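Randi Lundgren has refereed professional wrestling for 13 years, most of them with the Grundach promotion. Her job, she says, is mainly timing.

"The match has a slot. If the bell is late, the finish still has to land on the mark."
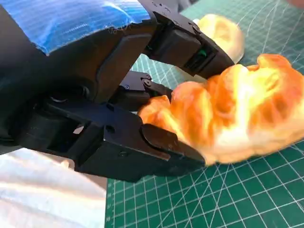
She takes cues through an earpiece and passes them on during holds. At the Brolell hall, which seats over 1000, crowd noise often covers the signal, so she repeats each cue by hand.

"I give it twice. After that they work it out between them."

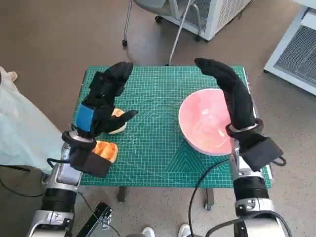 Lundgren now trains two new officials at Shezi. Both start on the November card.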